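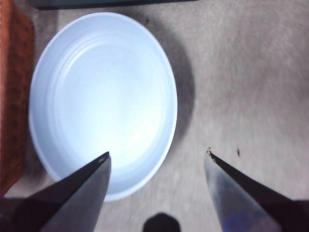 A shallow white dish in strong light.

The owner of Skurkia, a one-person portrait studio in Hekville, used to shoot weddings and stopped in March. "I did 129 of them," she told me by phone. "At some point you can lip-sync the toasts."

Now she photographs families on the old ferry landing at Palacios, a place with one bench and a wind that has opinions about hair. Sessions last 30 minutes. She finds that generous. "Dads are finished after four. The rest is negotiation."

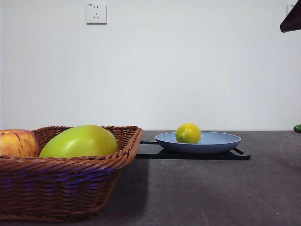

The price is $257, prints included, and she won't sell the files alone. Customers argue. "They tell me they'll print them later. I've seen their phones. They have nine thousand pictures and bare walls."

Her prints come from Ceko, a lab two counties over that still answers the phone, sometimes cheerfully. I asked who takes her own family's portraits.

"My sister," she said. "She cuts off our feet."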